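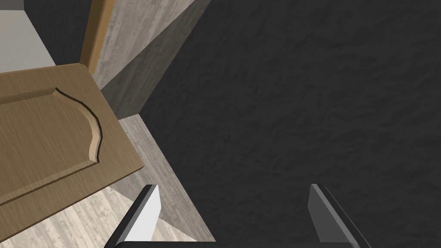
4.2 Household water use near the Garside quarry

Households in the two lower settlements, Mala and Gradavside, take water from shallow wells during most of the year. In the interviews, 13 respondents said that they stopped drinking from these wells after the quarry was extended toward the stream. They still use the water for washing and for animals. Drinking water is bought from a tanker which comes from Ultport, and the price is a frequent complaint.

The answers differ between the settlements. In Mala, where the land belongs to the families, people spoke mainly of lost crops. In Gradavside most families rent, and they were afraid to complain in their own name (see also Kershaw and Were, on tenancy). Five respondents there asked us not to record the interview, and we made written notes only.

We compared the position of the wells with the old parish boundary of 1618, which the company still uses to decide who receives compensation. Four of the affected wells lie outside this line. Their owners have received no payment, although their complaints are of the same kind as those inside it. We return to this question in Section 5.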